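Pre-run safety checklist, hand comparison, laundry rig
Filled in by Padmavathi Marar, September, before the afternoon runs

I've kept to our usual sheet and typed my moans underneath each line. Jarmo, please read item 4 before you touch anything!

1. Emergency stop within reach of whoever is standing nearest
OK. Tested from both sides of the rig. The button on the long lead is a bit stiff, but it clicks home.

2. Hand firmware matches on left and right
OK now. The left was on build 172 and the right on 173 when I came in (Cosmin, I'm looking at you), so I put them both on 173 and re-ran the finger homing.

3. Grip force limit set for fabric
OK. Set to 1000 on the controller's own scale, same as for the Ternari hands last time, so the comparison stays fair. I did try it with my own sleeve and it let go nicely.

4. Cables tied back and clear of joints
NEEDS WORK. The zip ties by the right wrist are fine, but there's still cable across the floor near the legs and I don't like it one bit. Clip it down before anybody walks round there.

5. Fingertip pads checked for splits
OK. I bent every one back with my thumb. Balakrishnan wants spares ordered from Horevent anyway, and I won't argue.

6. Washing machine door fully open, power off at the wall
OK. Please leave the plug out until the arms are parked again.

7. Basket hold, both hands
Pass with a comment. I prefer a grip right on the rim, and the left hand likes to grab clothes along with it. Three clean holds in a row before we move on to loading, please.

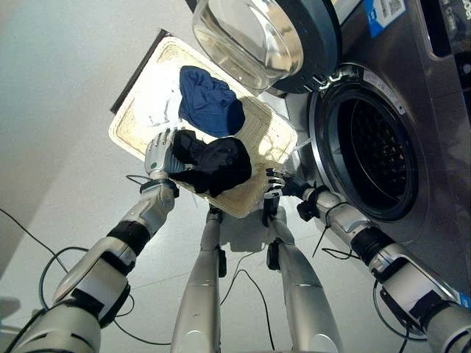
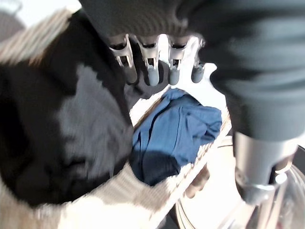 Item 7, clothes and woven basket: head view first, then close up on the fingers.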